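## 6. Running the Drive Demonstration for Visitors

This section covers the disassembly cell on open days, school mornings and the August visit from the people who sign for the budget. Everyday operation is in Section 4. If you haven't read Section 4, please don't start here. It has been tried.

The demonstration has one job: the arm handles a hard drive at the fixture beside an opened desktop computer, and visitors watch it do so. A full cycle takes six minutes. Visitors expect it to take ten seconds, and a good part of what follows is about managing those other five minutes and fifty seconds.

### 6.1 Before the doors open

1. Switch on the Urel controller at least 40 minutes before the first group. It will tell you it is ready much sooner. It is being polite.
2. Load the program `GOSTDALE_VISIT`. Do not load `GOSTDALE_VISIT_NEW`, which is older.
3. Set the speed limit to the visitor setting. Bláthnaid Mac Carthaigh has the password and will ask why you want it.
4. Put the floor tape down 200 cm from the bench edge. People will stand on the tape, so place it where you want their toes.
5. Press and reset every emergency stop once. Write your initials on the sheet by the door.
6. Remove lanyards, scarves and anything else that dangles from your own person before you ask the same of guests.

> **Caution:** The visitor setting slows the arm. It does not make the arm friendly. Keep hands off the bench whenever the status light is green, including when you only want to straighten something.

### 6.2 Setting out the computer

1. Check that the computer is disconnected from wall power and has been for at least an hour. The demonstration never needs it switched on.
2. Take off the side panel and store it under the bench, where you will kick it later.
3. Lay the tower on its side with the interior facing up.
4. Push it gently against both locating stops. If you have to push hard, it is the wrong tower.
5. Tuck any stray wiring below the top of the case. Leave the wiring connected where it is connected; the arm has never been taught about wiring that wanders.
6. Seat the fixture plate to the left of the tower and check it for wobble.

> **Note:** The power supply stays closed. Someone in every group will ask to see inside it. The answer is no, and the answer to the follow-up question is also no. 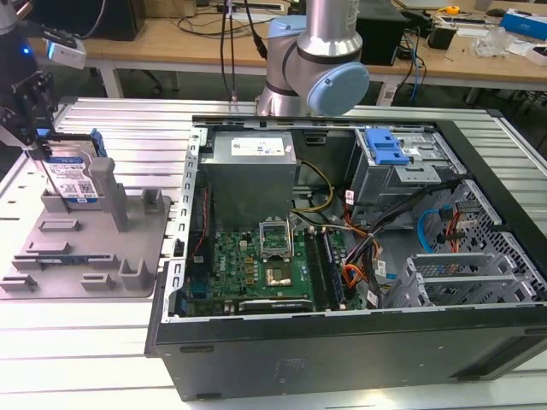 Choosing a computer for open day is mostly a matter of choosing one you won't have to apologize for. Pick a case with its major parts easy to point at, and avoid the slim models, which look like a drawer full of leftovers. Blue plastic on the drive hardware is a great help when you are talking to people at the back, as with this tower: the latch on the drive cage and the caddy on the drive are both blue, so "watch the blue part" will do for everyone from grandparents to auditors. The empty processor socket, with its frame lifted, makes a decent talking point while the arm thinks. Keep fingers out of it all the same. The pins bend if you so much as describe them with enthusiasm.

### 6.3 Running a cycle

1. Greet the group and give the safety talk. Keep it under two minutes.
2. Ask for a show of hands from people who can see the bench. Move the tall ones back.
3. Announce that the arm is about to move.
4. Press **START** on the pendant. Hold the pendant for the entire cycle. Do not set it on a chair.
5. Wait for the arm to reach its first hold point. It will pause there while it checks its position.
6. Talk during the pause. Suggested topics are in 6.4.
7. Press **CONTINUE** when the pendant asks. If you miss the prompt, the arm will wait for you without any sign of resentment.
8. When the cycle ends, wait for the status light to turn amber before approaching the bench.
9. Put the drive back in its starting position and check that it sits flat against its support.

If the drive looks even slightly crooked at step 9, reseat it. The program tolerates very little tilt, and a near miss in front of a group is slower to explain than it was to cause. Vandana Pandey keeps a spare drive in the top drawer for days when the first one has been handled too much. Return it to that drawer, and only that drawer.

The wrist view can be shown on the visitor monitor during the cycle. Select **Views > Wrist** on the pendant before you press START, as changing views halfway through freezes the picture for long enough to make people worry. Visitors tend to prefer this view to the arm itself, which is a little hurtful after all the work on the arm.
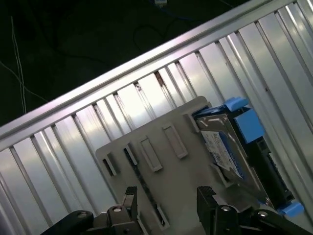 Leave the wrist view up between groups if you like, but close it before you shut down the controller. Otherwise the Huturis display software will spend the next morning searching for a signal, and you will spend it searching for this page.

### 6.4 Things to say while the arm is thinking

Use your own words where you can. These have worked before:

- Why old machines are taken apart in the first place, and what happens to drives afterward.
- How the grip is set, and why squeezing harder is seldom the cure.
- What the hold points are for. Say "checking," not "stuck," even when it is stuck.
- How many cycles the cell is asked to run on a visit day (up to 13, after which the presenter usually needs a chair).

Avoid guessing when it will replace anyone's job. Avoid giving the arm a name. The Rathore group named theirs, and now they can't bring themselves to order its replacement.

### 6.5 When it stops and everyone is looking at you

| What the pendant says | What to do | What to tell the group |
|---|---|---|
| POSITION CHECK | Wait. It often clears by itself. | "It's being careful." |
| GRIP NOT CONFIRMED | Press **HOLD**, then **RETRY** once. | "We'll let it have another go." |
| GRIP NOT CONFIRMED (again) | End the cycle and reseat the drive once the light is amber. | "Any questions so far?" |
| PROTECTIVE STOP | Step back and follow Section 4.7. Do not restart with visitors in the room. | "Coffee is down the hall." |

> **Caution:** Never reach in to help the gripper. An audience makes this surprisingly tempting. Use the pendant.

### 6.6 Closing up

1. Send the arm to its park position and wait for amber.
2. Close the wrist view (see 6.3).
3. Shut down the controller from the menu. The wall switch is for emergencies and for people who enjoy recalibrating.
4. Put the loose screws back in the labeled tray. If you have more screws than you started with, leave a note for Bláthnaid.
5. Lift the floor tape before the cleaning crew arrives, or it will be there until spring.
6. Enter the number of completed cycles in the visit log. Cycles that ended in coffee go in the second column.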